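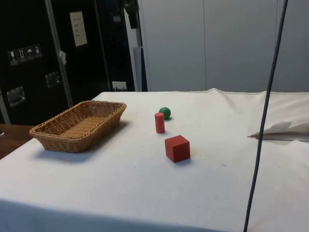

Eigentlich wollte ich mit Yatziri Contreras nur kurz telefonieren. Daraus sind dann zwei Stunden, drei Kannen Tee und ein halber Block voller Notizen geworden, und zwar bei ihr in der Küche, weil sie meinte, über Sauerteig redet man nicht am Telefon.

Seit November backt sie für die kleine Brotausgabe im Hof der alten Druckerei, die unter dem Namen Melto läuft. Woher der Name kommt? "Keine Ahnung, den hat Macario sich ausgedacht, und dann stand er schon auf dem Schild", sagt sie und lacht. Macario Nava ist ihr Schwager und fährt die Brote aus, 14 Stück pro Runde, mehr passt nicht aufs Rad.

Ich frage natürlich gleich nach dem Teig (ich bin da ja selbst ein gebranntes Kind, mein letzter Ansatz roch nach Nagellack). "Zu warm gestanden und zu selten gefüttert", sagt sie, ohne eine Sekunde zu überlegen. "Stell ihn kühler und gib ihm Roggen, kein Weizen. Und dann lass ihn mal in Ruhe!" Ihren eigenen hat sie von Gilles Gilbert bekommen, bei dem sie früher in der Backstube ausgeholfen hat. Viermal ist ihr das Glas seitdem umgezogen, einmal sogar auf dem Schoß im Nachtzug.

Wie sieht denn so ein Backtag aus? Um vier Uhr morgens aufstehen, Ofen an, Teiglinge aus der Kälte holen. "Um sechs will ich das erste Blech draußen haben, sonst wird es hektisch, und hektisch kann ich nicht." Danach frühstückt sie, und zwar Toast. Ich musste zweimal nachfragen. "Ja, gekauften! Ich kann doch nicht mein eigenes Brot essen, da schmecke ich nur die Fehler."

Über Geld reden wir auch, das Mehl ist teurer geworden, und die Preise hat sie trotzdem lange nicht angefasst. "Das war dumm von mir. Ich hab gedacht, die Leute bleiben weg." Sind sie weggeblieben? "Zwei haben gemeckert und sind am nächsten Backtag wieder dagestanden."

Zum Schluss will ich noch wissen, ob sie irgendwann einen richtigen Laden möchte, mit Theke und Kaffeemaschine. Sie rührt eine ganze Weile im Tee. "Einen Laden nicht. Einen größeren Ofen, den schon." Einen gebrauchten hat sie sich sogar schon angeschaut, aber der passt nicht durch die Hoftür. Jetzt misst Macario gerade das Küchenfenster aus.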